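Stirnis Maintenance Group
Minutes of the regular meeting held 28 August 2024
Bestamine bedroom cell: setup, upkeep and repair

1. Opening

The chair called the meeting to order. A quorum was present. The minutes of the July meeting were approved with one correction: the item on spare finger pads should have referred to the left hand and has been amended.

The agenda was adopted as circulated, except that the item on cable routing was moved ahead of the item on supplies at the request of the operations side.

2. Status of the cell

Operations reported that the two-armed unit in the Bestamine cell has been returned to bedside work following replacement of the right wrist joint. The replacement joint was supplied by Gimwood under work order 401. The old joint has been kept for inspection and is on the shelf in the parts room with its tag attached.

The group reviewed the approach height for the right hand. The present setting brings the hand in above the near corner of the bed before the fingers close. One member asked that the height be lowered for thin sheets. Operations replied that a lower setting had been tried before the repair and had caused the fingertips to press into the mattress edge – the motor current rose each time and the unit stopped itself. It was agreed to keep the present height until the new joint has completed its running-in period.

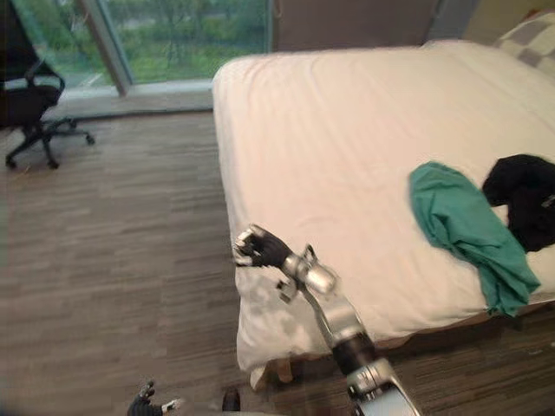 Figure 1. Right hand at the near corner of the bed; garments on the sheet.

The running-in period was set at 2,000 closing cycles of the right hand. The log sheet is to be filled in at the end of each shift and initialed by the operator. Partial sheets are not to be carried over to the next day.

Moved and seconded that the approach height remain unchanged until the running-in period is complete. Carried.

3. Calibration following the repair

The technical side presented the calibration steps carried out after the joint was fitted. The arm was zeroed against the fixture, the wrist was turned through its full range under no load, and the head camera was then checked against the fixture marks. The first check was out of tolerance. The fastening screws were found to be correctly tightened, and the error was traced to an offset value left over from the old joint. The value was cleared and the second check passed.

Members asked that the step for clearing stored offsets be placed at the front of the procedure. The technical side agreed and will issue a revised sheet. The copy now posted in the cell is to be taken down when the new one is ready, and the old copy returned to the office.

A further question was raised on the wrist cameras. Close views of cloth are often soft, and operators have reported difficulty in judging where one garment ends and another begins. Jacquet, which services the cameras, has advised that the focus distance is fixed and that lens cleaning is the only upkeep needed at the operator level. Lint is to be removed with the dry brush. Wipes are not to be used on the lens cover.

There was some discussion of whether dark fabric lying against bright fabric affects the exposure setting. Two views were expressed and no decision was taken. The technical side will compare saved images at fixed and automatic exposure and bring them to the next meeting.

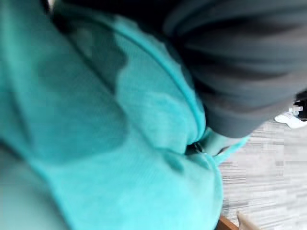

CAMERAS AND HANDS – UPKEEP SCHEDULE

The group considered the draft schedule line by line. The following was agreed.

Wrist camera covers: brush at the start of each shift.
Finger joints: check for lint and thread at the start of each shift and after any work with knitted or looped fabric.
Finger pads: inspect weekly, replace when the surface is smooth to the touch.
Wrist bolts: check against the torque card every 42 operating hours.
Head camera: check against the fixture monthly and after any joint is replaced.

The draft had called for finger joints to be oiled weekly. This was struck out. The maker's sheet held on file states that the joints are sealed, and oil on the fingers would be passed to the bedding. The bottle of light oil now kept in the cell will be moved to the parts room.

It was noted that thread caught in a finger joint must be drawn out by hand with the unit powered down. Blades are not to be used near the joint seals. A request for a second pair of blunt tweezers was approved without a vote.

Moved and seconded that the schedule be adopted as amended. Carried.

4. Cable routing and work with both hands

Operations described the current routine for work with both arms at the bed. The left hand takes hold of the garment nearest the edge while the right arm goes to the other. Both arms may be extended at once, and the cables must have enough slack to follow them without being drawn tight at the wrist.

Before each session the operator is to lay out the cables, check the connectors by hand and confirm that no loop lies under or in front of the feet. Slack is to be kept to the side and toward the rear. Any person standing beside the unit is to remain within reach of the stop control and clear of the cables.
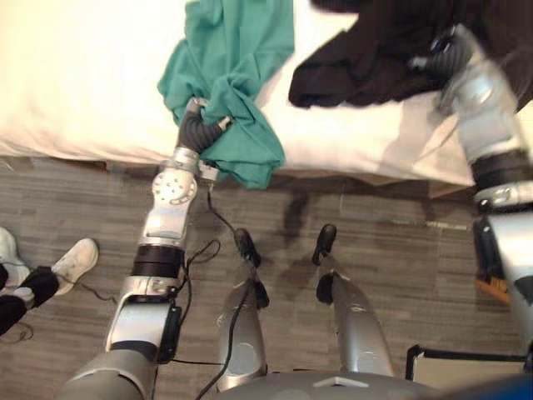

The present cable ties were judged too stiff. When the left arm is raised they hold the cable close to the joint, and wear was found on the outer sleeve at one point. The sleeve has been wrapped as a temporary measure. Soft straps will be fitted in place of the ties, and the worn length will be replaced when the part arrives from Gimwood. Until then the unit may be run for up to 2 hours at a time, with the sleeve inspected after each session.

5. Supplies

Finger pads, soft straps and brush heads are to be ordered. The torque card is faded and will be reprinted.

6. Actions

Operations: running-in log; cable inspection after each session; removal of oil from the cell.
Technical side: revised calibration sheet; exposure comparison; fitting of soft straps.
Office: supplies order; written confirmation from Jacquet on lens cleaning.

7. Adjournment

There being no further business, the meeting was adjourned. The date of the next meeting will be sent out by the office.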